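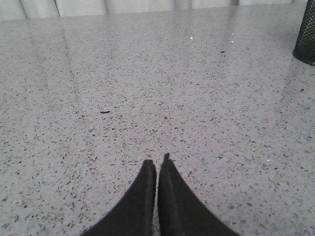 灰底斑点台面,抛光处理,深浅颗粒混杂。

一块台面能有多干净

文/Zyanya Tapia

卖台面的人最喜欢说一个词:耐看。我问过五家店,五家都用了这个词,其中一家还用了两遍。我请最后那家的店员解释一下,什么叫耐看,他想了想,说就是看久了不烦。我又问,那有没有哪种台面是看久了会烦的?他指了指角落里一块纯黑的样板,压低声音说,那种,您家里要是有孩子,就别考虑了。

纯黑样板上有三个指印,一道水痕,还有一层薄灰。旁边那块灰底带斑点的,看上去什么都没有。

我后来才想明白,“看上去什么都没有”正是斑点台面的全部卖点。浅灰做底,深灰和炭黑的碎粒撒得到处都是,偶尔夹几颗近乎白色的。面包屑掉上去,像一颗白点;咖啡渣掉上去,像一颗黑点。做饭的人扫一眼,觉得收拾好了,转身走了。至于到底收拾好没有,是另一个问题,店里的人一般不谈。

这几年谈厨房的文章,十篇里有八篇在谈“清空台面”。把调料收进柜子,把水壶收进柜子,把刀架收进柜子,最好连抹布也收进柜子。收完以后拍一张,灰色的石面一直铺到后头,光打在上面,亮亮的一片。评论里的人说,看着就解压。我承认我也觉得解压,但我更想知道,这家人第二天早上烧水的时候,是什么心情。

Ignacio Lucero做了很多年厨房翻新,手上的活多半是旧房子。我去看他量一间厨房,那栋楼的门楣上刻着1874,墙没有一面是直的。户主想要一整块不带接缝的抛光台面,越空越好。Lucero蹲在地上量了半天,站起来问了户主一句:您平时在哪儿切菜?

户主愣了一下,说就在台面上啊。

“哪一段?”

户主答不上来。她在那间厨房里住了八年。

Lucero告诉我,他几乎每次都问这个问题,能马上答出来的人很少。大家知道自己喜欢什么颜色,知道边角要圆的还是直的,甚至知道自己想要的碎粒有多大,可是说不清自己每天站在哪里。“他们买的是照片。”他说。我觉得这话有点刻薄,不过我没有反驳的材料。

再说抛光。亮面的石材在展厅里很占便宜,灯一开,台面上浮起一层白蒙蒙的反光,后面挂着的东西都能映出个影子来,厨房显得大,也显得亮。搬回家以后情况要复杂一些。反光最强的那一段,斑点会变淡,颜色也跟着发白,你会以为那里擦得特别干净。换个角度,从侧面低头看过去,油膜、水印、昨晚杯底留下的圆圈,一样一样都出来了。我在自己家试过,站着看是一块台面,蹲下来看是另一块。

所以我对“抛光面好打理”这句话一直有保留。好擦是真的,一块湿布过去就行。难的是擦完要不要再擦干。用湿布擦完就走,水自己晾干,留下的印子比原来还显眼。Grotetti的销售跟我说,他们的台面“一擦即净”,我问是擦一遍还是两遍,他说看个人要求。这个回答我认为很诚恳,应该印在宣传册上。

宣传册上印的是别的。Santoro今年七月的新册子我翻了一遍,从头到尾没有出现一块抹布,也没有一滴水。有一页写“让台面回归呼吸”。石头怎么呼吸,册子没有往下说。Protenia的册子稍微务实一点,列了四十一种灰。我请一位做平面设计的朋友帮我分辨,她分到第十几种就说眼睛花了,后面的都叫灰。

选颜色的时候,店里给的样板通常只有巴掌大。拿在手里,每一颗碎粒都清清楚楚,大的小的,有棱有角,很好看。铺成一整面以后是另一回事:近处的斑点还认得出来,往后看就越来越细,越来越密,到了最远的那条边,糊成一层绒绒的灰。很多人装完以后跟我抱怨,说店里发错了货,这不是他们选的那一款。多半没有发错。他们选的时候看的是近处,住进去以后看的是远处。

我的建议很笨:把样板放到地上,退后几步再看。要是店里肯借大板,就借大板,放在自己家的窗户旁边,早上看一次,晚上开灯再看一次。不肯借的店,我一般不再去第二次。

台面后面挂不挂布帘,也有争论。有窗的厨房,台面一直伸到窗下,挂帘子的人不少。浅色的布,褶子垂下来,倒影落在亮面上,一道一道竖着的,很柔和。Ingvar Snorradóttir是给样板间做陈设的,她坚持要挂,理由是没有布的厨房像实验室。Lucero坚决反对,理由是他拆过太多沾满油的帘子。我把两个人的话分别转告给对方,两个人都说对方没在厨房里做过饭。

这两个人我都尝过手艺,水平差不多。

回到“清空”这件事。我并不反对台面上少放东西。我家的台面有一阵子放了两个水壶、一个坏掉的秤、半袋土豆和好几封没拆的信,切个洋葱要先搬家。后来我下了决心,全部收走,空了整整一个星期。那个星期我做饭的时间变长了,盐在柜子里,油在另一个柜子里,木勺在抽屉最底下。到第八天,盐罐自己回来了。接着是油瓶。秤没有回来,这大概说明秤确实该扔。

Oluf Hjaltested写过一本讲家务的小书,里面有个做法我觉得比“全部收走”靠谱:先把东西全撤下来,放进一个纸箱,搁在厨房门口;每用到一样,就从箱子里拿出来,用完放回台面,不放回箱子。两个星期以后,箱子里剩下的才是该进柜子的。他没有承诺解压,也没有承诺会变美,只说这样省得来回开柜门。我照做了,箱子里剩下一个糖罐、一个计时器、三只我从来没喜欢过的杯垫。

还有一种情况,册子和文章都不提,就是台面本来就小。Steinar Dalsgaard租的房子,水池和炉子之间只够放一块砧板,房东铺的也是带斑点的灰台面,也抛了光。他看到那些空旷的厨房照片,第一反应是那得有多少柜子。他把锅挂在墙上,刀吸在墙上,碗架架在水池上方,台面倒是真空着,砧板一放就满。我问他喜不喜欢那块台面,他说没有仔细看过,一直被砧板盖着。

价钱我不打算细说,各地差得太多,同一块板子,磨边、开孔、搬上楼,每一项都可以另算。只提醒一点,报价单上如果写着“含养护”,要问清楚养护指的是什么。我问过Ruston的门店,得到的答复是送一瓶清洁剂。瓶子不大。

另外,水池边上那一圈,签字之前用手摸一遍。展厅里的样板没有水池。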